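Papers > Events and Giving > Section 4

4. Where the gala money goes

Charity previews tied to trade shows report their totals with confidence. We are less sure what the totals mean. The Surgate preview, held each April, sold 900 tickets at $200 and announced that every dollar went to its partner charities. Its sponsor, Prolau, paid for the food, the hall and the band. The claim may well be true, but the public record does not let a reader check it. Sponsor costs appear nowhere, and 3 of the charities list the gift under different years.
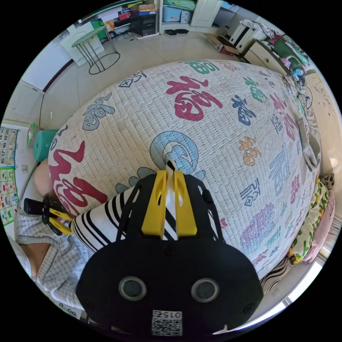

Figure 4. A striped cylindrical object held between two grippers with yellow fingers.

The Rundia preview publishes more, though its figures raise a second doubt. Up to 60 percent of its guests came on tickets bought by exhibitors. Lu calls this "new giving." We would want to see what those firms gave before the preview existed. Wan, the smallest event in our set, kept such records and saw little change. One event proves nothing either way, and we treat the larger claims as untested.

Reader comments

tallgrass: So did Prolau deduct the food and the band? That seems like the real question.

M. Ortiz: I bought a Surgate ticket and never got a receipt showing which charity it went to.

pennywise: Wan is tiny. I wouldn't lean on it.

Contact: Xuelian Lu | Copyright 2022 | Back to top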